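Earnings season, or how I spent my January

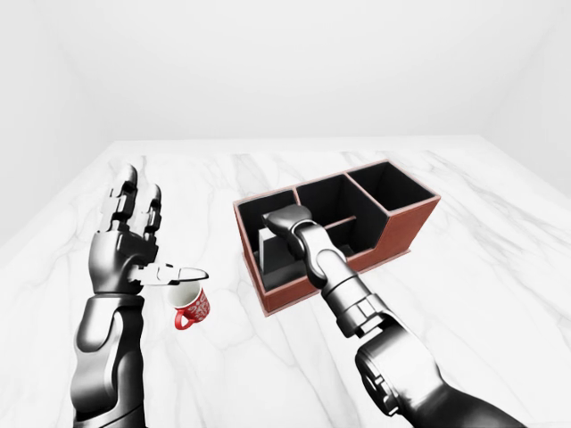 Left hand up, palm open, over white marble.

I own 4 shares of Starnum. I mention this so you know how much was riding on the quarterly call, which I listened to in full, with a sandwich.

Revenue beat the estimate. Earnings per share beat the estimate. The stock fell. Corina Kuster, who talked me into buying it, explained that the beat was "already priced in," a phrase I have started using when I'm late for dinner.

The analysts had two questions about margins and a great many ways of saying "congrats on the quarter." Then someone asked about Movgate, the unit they bought last year, and the CFO said he was pleased with the progress – he said it in the tone I use about my basement.

Samah Helmy thinks I should sell and buy an index fund like a grown-up. She is probably right. I have a spreadsheet with 1496 rows that says I'd be $495 better off if I had never opened a spreadsheet.

I'm holding until the next call. I've already picked the sandwich.

Recent posts
Cherkaoui cuts its dividend, and I take it personally
What is Zandus, and why do I own 2 of them?
My broker's new app has confetti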